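4.2 What counts as a measured cup

Much of the household literature treats a portion as a settled matter. Zoëga's scheme, which we follow for its labels only, takes "a little water" and "a cup of grounds" as fixed amounts and builds its timings on them. We are less sure. Of the 400 written instructions we collected in February, 343 gave no amount for the liquid at all, and most of the others gave one that could be read in two ways.
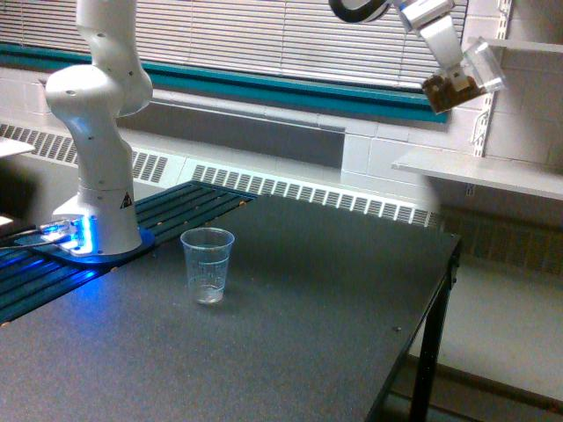
Figure 4. Cups and contents on and above the worktop, two views from one occasion.

The usual answer is that people judge by eye and that the eye is good enough. Hoxha makes this claim for straight-sided glasses, where height and volume rise together. It is a poor guide to a tapered cup. A level one quarter of the way up such a cup holds less than a quarter of what the cup would hold when full, and a reader who copies the level into a wider vessel ends up somewhere else again. The Takus and Rolel guides both tell the cook to fill "to a quarter" and neither says of what. We do not see how their results can be compared, though they often are. 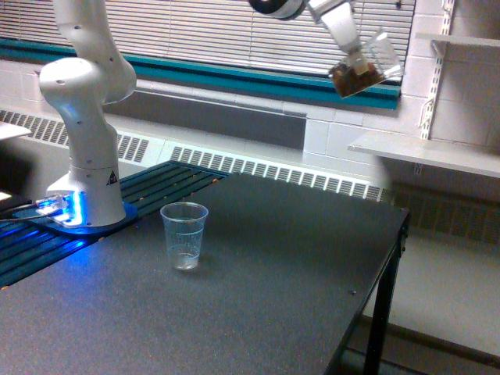 Dry matter is harder still. Liquids at least find their own level, whereas grains heap, cling and leave gaps, and the same spoonful can take up more or less room depending on how it was tapped down. Tilting makes this worse for anyone trying to read an amount from the outside: the brown grains in the raised cup in Figure 4 have gathered near the lower rim, and their depth there says little about how much the cup holds. The upright cup has faint markings moulded into its side, but such marks help only if somebody reads them – and we found few instructions that asked anyone to.

We therefore give amounts by weight from Section 5 onwards and treat all earlier statements of level as rough. Whether this rescues the comparison with the Brutora study is doubtful. Its 40 households were asked to pour "as normal", and the report leaves normal undefined.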